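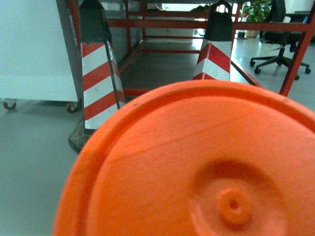

塑料用品的清洗、去味和存放

Kirance 居家手册 > 清洁与收纳 > 塑料

家里的塑料东西多而杂，盆、桶、盒、托盘、抽屉隔板、晾衣夹、花盆垫，材质不一样，能用的洗法也不一样。以下按平时遇到的情况分开写，需要哪条看哪条。

先看底部的标记

三角形里的数字是材质代号，一般压在底部或侧面。常用的几种：

1 号（PET）：饮料瓶、油瓶。遇热变形，不要灌热水，也不适合长期反复装吃的。
2 号（HDPE）：洗衣液瓶、牛奶桶、部分水桶。结实，摸上去有点蜡感，不容易粘胶。
4 号（LDPE）：保鲜膜、软盖子、挤压瓶。软，怕热。
5 号（PP）：饭盒、收纳盒、大部分盆。耐热比前几种好，标明可微波的才进微波炉，盖子要另外看，盖子和盒身常常用的是两种料。
6 号（PS）：一次性杯盖、透明隔板、部分冰箱抽屉。脆，怕油，怕酒精，怕磕。
7 号：其他，包括 PC、亚克力和各种混合料。没有更多说明时按最娇气的对待。

标记磨掉了看不清的，一律用温水加中性洗洁精，不用溶剂。

日常清洗

1. 先用凉水或温水把浮灰冲掉。带着沙子和灰直接擦，表面会留下细划痕，以后更容易藏脏。

2. 盆里放温水，加几滴洗洁精，泡十分钟。大件放不进去就用湿毛巾敷在上面。

3. 用海绵软的一面擦。绿色的百洁布只用在看不见的底部。

4. 缝隙和凹槽用旧牙刷。带卡扣的盖子，把密封圈挑出来单独洗。挑的时候用木牙签或者勺柄，刀尖容易把胶圈划破。

5. 冲净，倒扣着晾。叠起来之前要干透，包括盖子边缘那一圈槽。

表面有细纹、磨砂或压花的塑料，擦的时候顺着纹路走，再换个方向轻轻带一遍。纹路里发黑的地方，把小苏打加一点水调成糊，涂上去放二十分钟，用软毛刷刷开。洗完多冲一会儿，小苏打留在纹里，干了以后是一层白。

油腻的塑料

装过油的盒子摸着总是滑，洗一遍不够。顺序反过来做会省事：先不加水，用厨房纸把油擦一遍，再倒洗洁精原液抹匀，放五分钟，最后用热一点的水冲。5 号盒子用 54 度的水没有问题，6 号的透明盒用手摸着不烫的水就行。

抽油烟机旁边的调料架、灯罩、插座盖板积的是老油，又黏又黄。插座盖板先断电再擦，布要拧到不滴水。老油用小苏打糊敷，或者用碱性的厨房清洁剂喷在布上擦，别直接对着喷。擦完过两遍清水。

厨房清洁剂不要和含氯漂白剂一起用，也不要前后脚用。漂白剂也不能和洁厕灵、白醋、氨水碰到一起，会出有毒气体。用的时候开窗，戴手套。

染色

番茄酱、咖喱、辣椒油渗进塑料以后，刷是刷不掉的。几个办法按先后试：

晒。洗干净以后打湿，放在有太阳的窗台上，颜色朝外，一两天看一次。咖喱的黄色对光最敏感，番茄色慢一些。晒到颜色淡了就收，长时间暴晒塑料会变脆。

氧系漂白粉（成分写过碳酸钠的）用温水化开，泡一小时。泡的时候容器不能盖紧，它会放气。

小苏打糊。对浅的有用，对渗深了的用处不大。

都试过还是有颜色，就拿去装不吃的东西。下次装番茄酱之前，盒子内壁抹一点点食用油，颜色会挂得少一些，或者直接换玻璃的。

去味

新买的塑料盆、收纳箱有味，洗过以后敞开放在通风处，三五天会散掉大部分。放了两个星期还冲鼻子的，别用来装衣服和吃的。

饭盒里的蒜味、鱼味，多半在密封圈上。圈拆下来，用白醋兑一倍的水泡半小时，冲净晾干。盒身里塞一团揉皱的报纸，盖上过夜，第二天拿掉再洗一遍。报纸没有就用晒干的茶叶渣，装在纱布袋里。

冰箱抽屉有味，抽出来洗完以后不要马上装回去，把冰箱内壁和滑轨也擦了，尤其是最底下那层的排水孔附近。

水壶、水杯的吸管和杯盖是另一回事，那里面的味道常常来自霉。用细长刷捅，刷完能看见还有黑点的吸管就扔掉，换一根很便宜。

发黄

白色和浅色的塑料放久了发黄，有两种。一种是表面脏，烟、油、手汗，擦得掉。一种是料本身老化了，擦不掉。拿湿布蘸牙膏在角落里擦一小块，颜色有变化就是前一种，照着油污的办法处理。没变化的，网上有用双氧水加紫外灯的做法，操作麻烦，浓度高的双氧水会灼伤皮肤，而且过一阵还会黄回来，家用的小东西不值得。

避免发黄只有一条，少晒。阳台上的塑料花盆和工具箱，放在背阴那侧，能多用几年。

发黏

有些手柄、遥控器、手电筒外面有一层软胶，放几年以后发黏，粘灰粘毛。那是涂层坏了。用酒精棉片一小块一小块擦，把黏的那层全部擦掉，露出下面的硬塑料，东西照样能用。透明件和 6 号料不要碰酒精，会发白开裂。擦之前把电池取出来。

胶印和标签

纸标签：吹风机中档吹半分钟，从一角慢慢揭，角度放低，贴着表面往回拉。

揭完剩下的胶：食用油或者护手霜涂上，盖一块保鲜膜，半小时以后用旧银行卡的边刮。卡比金属刮刀软，不容易伤表面。最后洗洁精去油。

双面胶泡棉：用牙线或者细鱼线从底下来回锯，先把东西锯下来，再处理残胶。

除胶剂能溶掉胶，也可能溶掉塑料。要用先在背面点一滴，等五分钟看有没有发雾。

划痕

浅划痕在不透明的塑料上可以不管。亚克力和透明盖子想弄亮一点，用不含颗粒的牙膏加软布打圈，力气要轻，隔一会儿擦干净看看。深的、指甲能卡住的划痕，牙膏磨不平。

切菜板例外。塑料切菜板刀痕多了，里面的脏东西洗不出来，到了刷完还是灰的程度就换掉。

裂缝和断卡扣

装水的桶裂了，补了也靠不住，改装干的东西。收纳箱、抽屉隔板之类不受力的裂缝可以粘。

ABS、PS、亚克力这些硬脆的料，502 或者专用塑料胶都能粘。两边断口擦干净，对准，点少量，压住一分钟，放一天再用。胶多了反而不牢，还会在周围泛白雾。

PP 和 PE 这种有蜡感的，普通胶干了能整片揭下来。要用标明适用于 PP/PE 的套装胶，里面有一支底涂笔，先涂底涂再上胶。买不到的话，在裂缝两头各钻一个小孔，防止继续裂，然后沿着裂缝两侧打几对孔，用细扎带穿起来。不好看，能用很久。

收纳箱的卡扣断了，箱子还好的，换一条松紧绑带绕一圈就行。绑带的长度按箱子周长减去一成来剪。

塑料件的存放

盒和盖分开放。盒子按大小套起来，盖子竖着插在一个窄盒里，像放文件那样。盖子盖着存虽然不会丢，但是占地方，盒里也容易闷出味。

套在一起拔不开的盆，外面那个浸热水，里面那个倒凉水，等半分钟，拧一下。别用刀撬。

重的放下面。塑料箱的承重在四个角和侧壁，盖子中间压久了会塌下去，所以往上摞的时候上面的箱子至少和下面的一样大，让边对边。

离暖气片、烤箱侧面和热水管远一点。软的 PVC 垫子不要直接压在漆面家具或者别的塑料上，夏天会互相粘住，留下印子，中间隔一张牛皮纸。 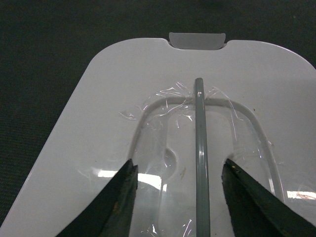 文 / Othmane Slaoui
Kirance 居家手册 · 阅读 1062

抽屉和托盘：怎么分、怎么垫、怎么不乱

塑料托盘便宜，轻，能洗，是整理抽屉最省事的东西。买之前花半小时量尺寸，后面就不用返工。

量抽屉

量里面，不量外面。宽、深、高各量两处，老家具的抽屉前后宽度常常差几毫米，按小的那个数算。高度从抽屉底板量到上方横档的下沿，再减一厘米，就是能放的托盘和东西加在一起的高度上限。

我家厨房靠 Curwood 路那面墙有一组旧柜子，抽屉内宽 54 厘米，深度倒是正常。标准的餐具盘放进去总剩一条，放不了什么，又会让盘子左右跑。后来两边各塞一条裁好的泡沫板，盘子就不动了。剩的缝如果超过五厘米，可以竖着放一个窄长的盘，放筷子、擀面杖、温度计。

画在纸上

拿一张旧报纸剪成抽屉底的大小，铺在桌上，把要放的东西全部摆上去。摆得下，再看怎么分格。摆不下，先减东西。我见过很多人先买了一堆盒子，再去想放什么，最后盒子本身成了要收拾的东西。

摆的时候按用的次数来。每天用的放前半段，一周用一次的放后半段，一年用几次的不要放在这个抽屉里。

选托盘

底要平。拿起来对着光看，底部翘的放进抽屉会晃，一拉一推就响。

角要圆。直角的托盘看着能多放一点，擦起来费事，角里的灰抠不出来。

边的高度取东西高度的一半多一点，这样既拦得住，手也伸得进去。放刀叉的四五厘米足够，放瓶子的要高一些，不然关抽屉时会倒。

颜色随意。浅色的看得见脏，放吃饭用的东西比较合适。工具和五金用深色的，油印不显。

格子少的比格子多的好用。固定格子的尺寸是厂家定的，未必合你的东西。买没有格子的大盘，里面再放小盒，哪天东西换了，小盒挪一挪就行。Bouazza 五金店里卖的那种零卖小盒，四个一组，我用了好几组，放螺丝、图钉、电池都可以。

电池单独说一句：新旧不要混放，9 伏的方电池两个电极用胶带贴上，别和钥匙、回形针放在一格。

垫什么

抽屉底和托盘之间垫一层，可以防滑，也不响。

毛毡：安静，厚实，放餐具和玻璃都合适。缺点是粘毛粘渣，洗不方便。用吸尘器配小吸嘴吸，再拿滚筒粘一遍。沾了油的那一块剪掉换新的，整张洗容易缩。

网格防滑垫：便宜，好剪，渣会掉到网眼下面，一两个月要掀起来倒一次。

硅胶垫：能冲洗，稍微贵一些。适合放油瓶和调料的抽屉。

旧瑜伽垫：剪开用，防滑最好，厚的会占高度，浅抽屉不合适。

牛皮纸或者旧挂历：不防滑，脏了就换，放针线和文具够了。

剪垫子用一把新的美工刀，底下垫厚纸板，靠着钢尺拉。毛毡用剪刀剪容易走斜，用刀的话第一刀轻，第二刀再切透。尺寸比抽屉内底每边小两毫米，铺下去才不起拱。

要不要把垫子粘住，看抽屉平不平。滑轨顺的不用粘。需要使劲拽的，四角各贴一小块双面胶就够，整面粘住以后很难揭。

托盘在抽屉里跑

最常见的抱怨。原因要么是缝太大，要么是底太滑。

缝大的塞泡沫条、折起来的硬纸板、剪短的木条都行。我习惯用包装里拆下来的珍珠棉，裁成和抽屉一样深，竖着塞，刚好卡住。

底滑的，在托盘四个脚上各点一滴热熔胶，等它凉透了再放进去，就成了四个小胶脚。点的时候胶枪不要碰到托盘，薄塑料会被烫出坑。也可以用椅子脚的透明胶垫，贴之前把托盘底擦干净。

Stindby 有一种可以伸缩的分隔条，两头顶着抽屉壁，适合深抽屉。装的时候先压短再放进去，松手让它顶开。抽屉壁是薄三合板的别顶得太紧，会往外鼓，推拉的时候蹭到柜体。

带透明盖板或拉片的盘

有些盘子上带小盖、卡舌或者磨砂的半透明小片，坏也多半坏在这种地方。开关的时候手指按在靠近转轴的一侧，别捏着最外沿掰。转轴发涩，先拿棉签清灰，再点一丁点硅油，食用油过一段时间会变黏。

卡舌断了，看看能不能用一小段透明胶带做个合页：胶带贴在里侧，外面再贴一层，中间留一毫米的空，弯起来不会顶住。

半透明的件不要用干纸巾擦，越擦越花，静电也会吸灰。湿的超细纤维布擦一遍，自然晾干。

几种抽屉的放法

餐具抽屉。刀、叉、勺按长度放，长的在里，短的在外。大汤勺和锅铲别放进来，挂着或者插筒里。

杂物抽屉。每家都有一个，不用消灭它，给它定个范围。一个大盘，里面五个以内的小盒，放满了就清一次。说不出用途的钥匙写上日期装进信封，过一年没用就处理。

药品抽屉。外盒和说明书都留着，竖着放，有效期朝上。孩子够得到的高度不放药。厨房和浴室潮热，药放卧室或者走廊的柜子里。

工具抽屉。扳手、钳子这类有分量的，用厚毡垫底，塑料托盘只放小件。薄托盘装重东西，拿起来时从中间弯，容易断。要端着走的盘子，两只手托底，别拎一边。

文具抽屉。笔尖朝同一个方向。不出水的笔当场扔掉，别放回去。

针线抽屉。线轴立着放，在盘底铺一层泡沫板，插上短竹签，线轴套上去，不会滚。针放有盖的小盒里，盖子内侧粘一块小磁铁。

浴室抽屉。每样东西擦干再放进去。牙刷不进抽屉。吹风机等完全凉了再收，电线松松绕几圈，不要缠在机身上。

清洗托盘

一个季度洗一次够了，放餐具的勤一些，一个月一次。我是二月过完年以后做一次大的，把抽屉整个抽出来，连滑轨一起收拾。

抽屉清空以后，先吸尘，再用拧干的布擦木头底板，敞着晾。托盘泡温水，圆角的地方用海绵的角转着擦。洗完立着靠墙晾，平放的话积水。底板和托盘都干透了才能装回去，尤其是垫毛毡的，底下一点潮气就会长霉点。

滑轨上的旧油和灰用干布擦掉，金属滑轨喷一点点硅润滑剂，来回拉几次，多余的擦掉。木滑道擦一层白蜡烛。

托盘变形了怎么压回去

薄的塑料盘运输时压弯，或者在热的地方放久了会翘。烧一盆热水，手能伸进去但觉得烫的程度，把盘子整个浸进去五分钟，拿出来反扣在平桌面上，上面铺毛巾，压几本厚书，等它完全凉下来。一次不行再来一次。水温别再往上加，直接浇开水会让它扭得更厉害。

翘得很轻的，反过来用，或者在翘的那一头放重一点的东西。

旧托盘还能做什么

垫在花盆底下接水，或者育苗。修东西时放拆下来的螺丝，按顺序从左到右摆，旁边贴纸条写清是哪里的。刷漆时放滚筒，盘里先套一个塑料袋，用完把袋子翻过来扔掉，盘子不用洗。冰箱里放酱料瓶，漏了只擦盘子。鞋柜旁边放湿鞋，里面铺一层小石子，鞋底不泡在水里。

车库的架子上我放了两个大的，一个装油漆罐，一个装胶和密封剂。胶类开封以后写上开封的月份，口朝上放，盖子拧紧前把螺纹上的胶擦掉。

相关条目：玻璃罐的消毒 / 木砧板上油 / 冰箱密封条更换 / 壁柜防潮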